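Resetting between rollouts in a pick-and-place evaluation

Success rates from a policy evaluation mean little if the start states drift. The procedure we use on the Gronow arm for the bread-to-basket task is set out below. It assumes Trarker is installed and the fixed camera is calibrated.

Step 1. Load the start-state list. Ours has 44 layouts, each run once per checkpoint. Generate the list before training finishes and do not edit it afterwards.

Step 2. Send the arm to its start pose and open the gripper fully. Confirm the width in the log — a commanded width is not a measured one.

Step 3. Place the basket, then the bun and the braided loaf, against the overlay in Trarker. Reject any placement more than 8 mm off.

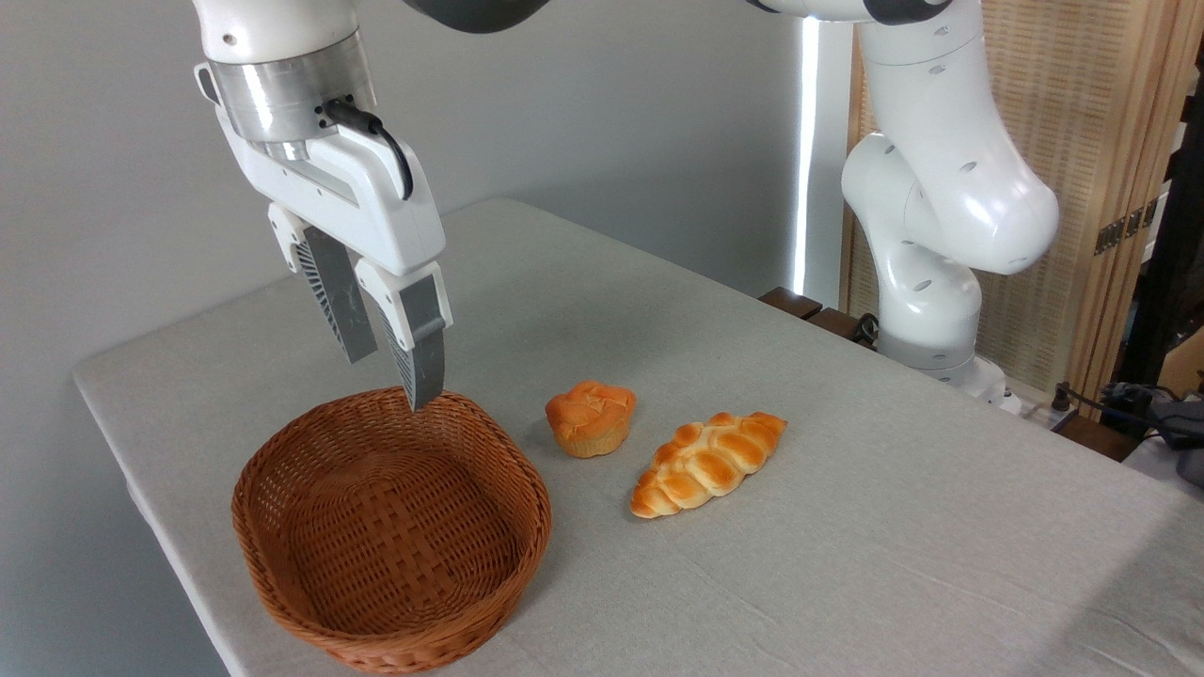
Gustden asked whether the overlay check could be dropped if the layouts were randomized anyway. It can, but you lose the paired comparison between checkpoints, and you will need far more rollouts to separate two policies of similar quality.

Step 4. Start the rollout. Stop it at the time limit or when both items are in the basket. Score each item separately, for a maximum of 2 points.

Step 5. Label failures by stage: approach, grasp, transport or release. The Bindcombe script reads these labels and reports paired differences by layout.

Do not rerun a failed layout unless the controller faulted.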